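**Friday, April 14, 2023**

1/ Several of you have asked what's been going on in the shared workshop since September. A thread, then. It is long, and there are cable ties in it.

2/ The build is called Serkine. I wanted to call it Ra, on the grounds that it gets very warm and demands attention at dawn. I was outvoted by Roel Michiels, who has one vote, the same as me, but says his louder.

3/ Serkine is two arms in a box with the front open. The job is to take plastic goblets and hang them on a mug tree. If you have hands, you can do this already. Well done.

4/ The box first. Aluminium extrusion, corrugated panels for the walls. I cut the first length of extrusion 11 mm short, and that piece is now a very good doorstop.

5/ T-nuts. You slide them into the slot before you close off the end of the rail. I know this. I've known it for years. I have taken that top rail off four times.

6/ The covering on the table has leaves and little flowers on it. Plain grey would have matched the walls, but this came off the end of a roll and cost me a packet of biscuits. The vision code had no opinion. My mother thinks it's lovely.

7/ The arms came second-hand from a firm called Donis that was clearing out its stockroom. £1,778 for the pair, no manual, one bag of screws, none of which fitted anything. I've kept the screws. Obviously.

8/ Both bases bolt to the front rail. We had them on the tabletop to begin with, and every time one arm stopped sharply the other one shook its head. Moving them to the rail took a weekend and most of a friendship.

9/ Wrist cameras next. I printed the first brackets solid, because I like things to be strong, and the arms sagged like a wet tent. Current ones are thinner. I won't say how many versions there were between the two. Roel will if you ask him.

10/ Someone asked about the cable conduit. Yes, it's the split corrugated stuff you get for cars. Leave far more slack at the elbow than looks decent. My first attempt was beautifully neat and pulled its own plug out on the first big reach.

11/ Wire baskets: kitchen section, hung off the walls with cable ties. I had a plan for proper shelving. The plan is in one of the baskets.

12/ Now the software. We record one of us driving the arms by hand through the job, over and over, and then train on that. I'd been warned it was dull. It's duller. You find out a lot about yourself somewhere after the two-hundredth goblet.

13/ We stopped at 333 recordings. There was no science in that number, the workshop was closing and Roel wanted his tea.

14/ Of those, 33 had to be thrown out. Most were me sneezing. One was a very clean run in which I hung nothing on nothing, with great confidence, having forgotten to put a goblet out.

15/ Why goblets? They've got a stem, a foot and a bowl, so there are three ways to pick one up and two of them are wrong. Also they come in silly colours, which makes it easier to shout at each other. "NOT THE PINK ONE" carries nicely across a workshop.

16/ The tree is a gold wire thing in the shape of a Christmas tree, on a marble base with a gold rim. It's the classiest object in the building. We were going to make one out of dowel, and then this turned up at a car boot sale and we lost all our principles.

17/ The base is the clever bit, though we can't claim it. The light stand we used before fell over if a gripper so much as brushed it. The heavy one gives you a bit of forgiveness when the arm comes in low.

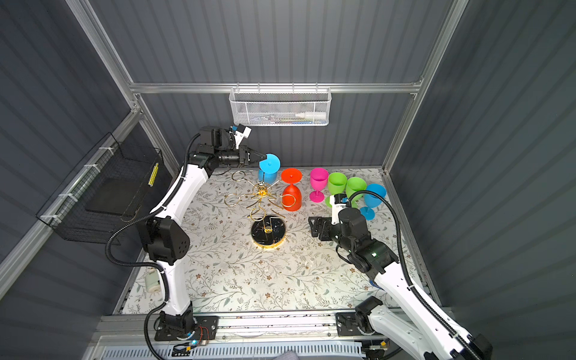 18/ I've been asked whether two arms is showing off. Partly. But one arm can't comfortably get to both sides of the tree, and handing a goblet across looks brilliant when it goes right.

19/ It goes right less than I'd like. The usual failure is both arms deciding the other one has it. Anybody who's ever played doubles with a relative will know the feeling.

20/ Upside-down goblets are their own misery. I've been starting some runs with one stood on its bowl, so the thing learns that life isn't fair. Roel calls this cruelty. I call it chapter two.

21/ Bits I'd do differently: longer finger pads, one power supply per arm from the very start, and labels on the wiring. I can currently identify the red wire. It's the red one.

22/ Bits I'd keep: the ribbed walls. They were cheap, they screw straight to the rails, and people walking past behind the box no longer end up in the recordings.

23/ To the person who asked if they could buy one: no, but you can come and hold the torch. We're in the back room of the Tesilano workshop most evenings. Bring your own mug, the goblets are spoken for.

24/ Next jobs are the finger pads and then a rewrite of the handover. I'll post the bracket files when I've taken my swearing out of the file names.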